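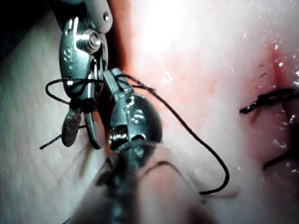
Tove Eskildsen
Posts from the bench, 1/16

The suturing cell at Marnau has a new habit. Ask the left wrist to yaw three degrees and it thinks it over, then does five. I have known people like this. I have never had to send one out for cable tensioning.

2/16
For those who joined after the gearbox saga: two small wristed instruments, one pad, one needle, thread. The cell ties knots in practice tissue all day and I keep it in a condition to do so. The second half of that sentence is the whole job.

3/16
Everything in these wrists is pulled by cable. Motors at the back, long shaft, tiny pulleys at the front. Cables stretch. The software believes they don't. Most of my working life takes place in the gap between those two positions.

4/16
The log says the grasper is at 1,114 cycles since its last service. The service sheet from Bergmann says inspect at 1,000. I would like to say I was waiting for a quiet day. I was waiting for someone else to read the sheet.

5/16
First check, power off, brakes on: hold the shaft, nudge the jaws sideways with a plastic stick. You want a little spring and then a firm no. The needle driver gave me a firm no. The grasper gave me a maybe.

6/16
Second check is under a loupe. You look along each cable where it goes around the pulley for a broken strand, which shows up as a tiny bright whisker. Found none. I was a bit disappointed. A broken strand is at least an answer.

7/16
What I did find was a dried brown crust in the wrist. The practice pads get a red liquid so the vision people have something realistic to complain about. It has sugar in it. You may now guess what sugar does to a pulley.

8/16
Cleaning, then. Warm water and the mild enzyme stuff, 24 minutes, work the jaws by hand every so often. Soft brush from the shaft toward the tips, never the other way, or you pack the crumbs back into the pivot and get to do it all again with feeling.

9/16
Please don't use the hard brush. The hard brush is for the floor fixture. I labeled it "FLOOR" and it came back to my drawer with a second label saying "sort of." I have suspicions and they are all in the Lurnberg office.

10/16
Rinse, blow dry at low pressure, one drop of oil at the pivot, wipe off nearly all of that drop. If you can see oil, so can the pad, and then the thread slides through the jaws and the vision team opens a ticket titled "thread behaving oddly."

11/16
A word on the crosshatching inside the grasper jaw. That pattern is what holds the thread. Clean it like you'd clean a good file, along the grooves. When it wears smooth the jaw still closes beautifully and grips like a politician's handshake.

12/16
Back on the arm. Homing, then the hand-eye routine, which moves both wrists through 50 poses while I stand there with my coffee looking like a supervisor. At pose 31 I learned that the coffee was on the stop-button shelf. Moved the coffee.

13/16
Residual on the left wrist was still too high after the first run. Took up the tension on the yaw pair an eighth of a turn each side. An eighth. The previous owner of this job used quarter turns, and I have his old pulleys in a jar.

14/16
Second run passed. Three degrees in, three degrees out, no deliberation. I asked it several more times in case it was being polite because I was watching.

15/16
Someone in Flultville asked if they can skip the cleaning and just correct the slop in software. You can! There is a table for it, it has 445 entries, and I spent December deleting them one at a time after the last person did that.

16/16
For my own future reference, since I only ever find my notes by scrolling: inspect at 1,000, enzyme soak, soft brush, eighth of a turn, rerun the poses. Coffee on the other shelf. The needle driver is due next and I've put it in the calendar under somebody else's name.

Replying to a couple of you:

Yes, swap both cables of a pair if you swap one. A new cable next to an old one pulls to one side like a dog that has seen a squirrel.

No, I don't trim the thread tails by hand. Leave them alone until the arms are parked. The planner hates a surprise finger and so does the finger.

And the oil is whatever the service sheet says. It's on page two, under the coffee ring.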